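The Small Bin by the Wall
What a wastebasket says about how a family uses a room
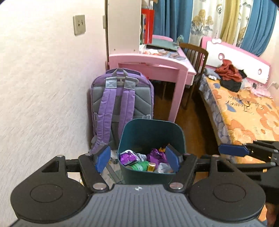

Sandra Haworth has been sorting out other people's houses in Pickering for 17 years, and she starts with the trash. She doesn't open closets on a first visit. She asks where the wastebaskets are and how often they get emptied.

"People apologize for a full one," she says. "I'd worry more about an empty one. It usually means the wrappers are going somewhere else."

In a kid's room, the basket tends to fill with the same things: snack bags, tissues, drink cartons, the plastic that something came in. Foil bags are the worst for space. They spring back open after you crush them, so a basket looks full long before it weighs anything. Haworth folds hers lengthwise and ties a knot.

Where the basket stands matters more than its size. School bags get dropped against the nearest wall and emptied there, or not emptied until March. A teal basket next to a purple backpack will catch most of a week's wrappers. Move it across the room and the floor gets them.

Clementina Mota, who has two children and a narrow apartment, tried a lidded bin first. It lasted six days. "They put things on the lid," she says. She went back to an open one with straight sides and gave up on liners for it.

Her rule now is that whoever drops off a backpack checks the side pockets over the basket before dinner. It takes a minute or so - less if there was no field trip. Bottles go to the kitchen for recycling, when somebody remembers to pick them out.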